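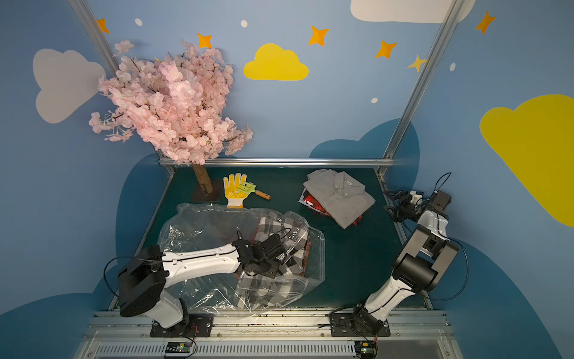 Pour Idrisa Nyamweya, la règle est simple : un vêtement qu'on n'a pas lavé soi-même ne monte pas sur le portant. Je l'ai entendue me le répéter deux fois en dix minutes, au téléphone, pendant que je cherchais un stylo qui marche. Et comme la prochaine bourse aux vêtements de Valtia a lieu le 22 juin, autant vous prévenir tout de suite, parce que le règlement a changé et que ça va faire grincer des dents !

Je commence par le plus important pour ceux qui lisent en diagonale (je vous connais, je fais pareil). La bourse se tient dans l'ancienne salle de danse de l'Estrella, l'entrée est gratuite, et les dépôts se font la veille, en fin d'après-midi. Deux sacs par personne, pas un de plus. L'an dernier c'était open bar, chacun arrivait avec le contenu de sa cave, et à l'heure d'ouvrir il restait encore des montagnes de pulls à trier derrière le rideau de scène. J'y étais, j'ai trié, j'ai eu mal au dos jusqu'au surlendemain.

Les sacs, donc. Il les faut transparents, et c'est là que les discussions ont été les plus vives à la réunion de mai. Une partie des habitués tient à ses cabas, ses valises, ses vieux sacs de sport, et je les comprends un peu – on trimballe mieux trois manteaux dans une valise à roulettes. Mais quand on voit à travers, on sait d'un coup d'œil si on a affaire à des chemises ou à des pyjamas d'enfant, et le sac part directement sur la bonne table. J'étais contre au départ, je l'avoue. Puis j'ai essayé chez moi avec mes affaires d'hiver et j'ai retrouvé en trois secondes l'écharpe que je cherchais depuis Noël.

Autre nouveauté, les étiquettes. Fini les petits bouts de papier épinglés qui se décrochent et se retrouvent sous les chaussures. Chaque déposant recevra une planche à remplir au feutre, avec la taille, le prix et ses initiales. On les attache avec un fil de coton à une boutonnière ou à un passant de ceinture, jamais à travers le tissu. Si vous avez déjà vu ce qu'une épingle fait à un chemisier en soie, vous savez pourquoi j'insiste.

Côté prix, c'est toujours chacun qui décide pour ses affaires, avec un conseil que je donne à tout le monde et que personne n'écoute : baissez ! Une chemise à carreaux en bon état, très demandée en ce moment (les ados se les arrachent, allez comprendre), trouve preneur dans la matinée si elle est affichée au prix d'un café et d'un croissant. La même, marquée au prix du neuf moins un petit quelque chose, vous la remporterez le soir. Les manteaux partent mal en juin, évidemment, mais il y a toujours deux ou trois malins qui achètent à contre-saison et qui font les meilleures affaires de la journée. J'en fais partie. Mon caban bleu marine vient de là.

Je reviens au lavage, parce qu'Idrisa m'a demandé de le mettre noir sur blanc. Tout doit arriver propre, sec et plié. Ça paraît évident, sauf qu'un pull rangé propre il y a quatre ans dans un placard humide n'est plus vraiment propre. L'an passé, une odeur de renfermé a fait fuir les clients de la table des lainages, et la propriétaire des pulls en question l'a assez mal pris. Un passage en machine à basse température, un séchage à plat près d'une fenêtre, et on n'en parle plus. Pour les chemises en coton, secouez-les bien avant de les étendre et boutonnez le premier bouton du col, vous gagnerez du temps au repassage. Ma voisine ne repasse jamais et s'en sort très bien, ce qui m'agace beaucoup.

Et les sacs sous vide, tant qu'on y est ? La question revient chaque année. Ils dépannent pour une couette, je n'ai rien contre, mais n'arrivez pas avec des chemises compressées depuis l'automne : elles ressortent avec des plis impossibles, et il n'y aura ni table à repasser ni prise disponible sur place. Un simple sac fermé d'un nœud lâche suffit largement.

Les invendus, maintenant. Ils sont à reprendre le soir même, avant la fermeture. Ce qui restera partira chez Purkura, l'atelier de la rue du Lavoir, qui découpe les cotons en chiffons et récupère les boutons et les fermetures éclair. J'y suis passée la semaine dernière et j'ai failli repartir avec un bocal entier de boutons en nacre ! Ils cherchent surtout des draps et des chemises d'homme, à cause des grands morceaux de tissu sans couture dans le dos. Pour les lainages, c'est plus compliqué, ils n'ont pas encore trouvé à qui les confier et ils en ont déjà plein la réserve. Si quelqu'un a une piste, qu'il se manifeste.

On me demande aussi si l'on pourra essayer sur place. Oui, avec deux cabines montées près de la scène, des vraies, avec un miroir dans chacune. Les rideaux viennent de chez Cluren, la boutique de tissus du passage, qui les prête et qui aimerait bien les revoir intacts (le message est passé). Pensez à prendre de la monnaie, la caisse n'accepte pas la carte et le distributeur le plus proche est souvent en panne le week-end comme en semaine. Pour les poussettes, passez par la porte de la cour, côté platanes, il n'y a pas de marche.

Un dernier chiffre, pour ceux qui hésitent encore à venir : plus de 300 vêtements ont changé de mains à la dernière édition, sans compter les chaussures et les ceintures. Pour un village où l'on se plaint qu'il n'y a plus rien à se mettre, c'est pas mal – et je ne parle même pas du stand de crêpes, qui sera là aussi, avec la même pâte au sarrasin que l'an dernier et, j'espère, un peu moins de file d'attente.

Les inscriptions pour déposer se font à l'accueil de l'Estrella, aux heures des cours de danse. Donnez votre nom, prenez votre planche d'étiquettes et lisez la feuille jusqu'au bout, les horaires de reprise sont écrits tout en bas, au verso.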